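Leute, heute ist Paprikatag. Ich hab viel zu viele rote Spitzen und Schoten heimgeschleppt und jetzt wird geschnippelt, bis der Gefrierschrank voll ist. Kleiner Thread, weil letztes Mal so viele gefragt haben, wie ich das mache 🫑 1/7

Waschen, gut abtrocknen, Stiel raus, Kerne raus. Die weißen Häutchen lass ich teilweise dran, mir egal, im Gulasch merkt das kein Mensch. 2/7

Größe: kreuz und quer. Nurhan Bayram schneidet ihre in exakte Würfel und schickt mir dann Fotos davon (du bist wahnsinnig und ich liebe dich). Bei mir gibt's Streifen, Brocken und alles dazwischen. Die krummen Stücke kommen in die Soße, die langen in die Pfanne. 3/7
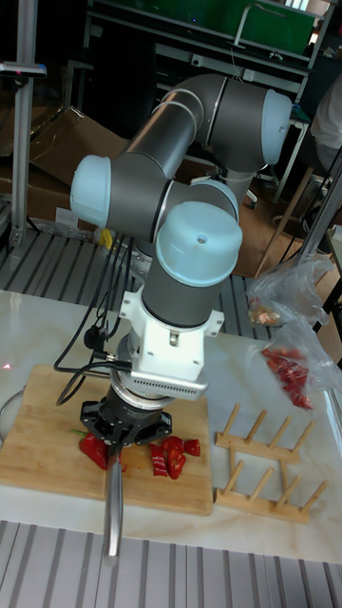 Rote Paprika auf dem Brett, rechts daneben die Tüten 🌶️

Zu den Tüten: ich nehm einfache durchsichtige, und zwar mit Absicht! Ich hatte mal die schicken farbigen Dosen von Stodora und hab drei Monate lang Rhabarber für Rote Bete gehalten. Durchsichtig, flach drücken, Luft raus, fertig. 4/7

Und bitte nicht bis oben hin vollstopfen. Lieber halb voll, dann kann man den Block später über der Tischkante durchbrechen und nimmt nur, was man braucht. Wer's ganz ordentlich will, friert die Stücke erst eine Stunde nebeneinander auf einem Blech an. Mach ich im September, wenn ich Geduld habe. Heute nicht. 5/7

Weil Bence Deák gleich wieder fragt: nein, ich blanchiere Paprika nicht. Bohnen ja, Brokkoli ja, Paprika roh rein. Zum Kochen reicht das völlig, für Salat taugt sie nach dem Auftauen eh nicht mehr, da wird sie labbrig. 6/7

So, die Stiele gehen in den Kompost und heute Abend gibt's Letscho mit viel Zwiebel und einem Ei obendrauf. Rezept tippe ich morgen ab, wenn ich Omas Zettel wiederfinde. Was friert ihr gerade so ein? Ich hab noch genau ein Fach frei 😅 7/7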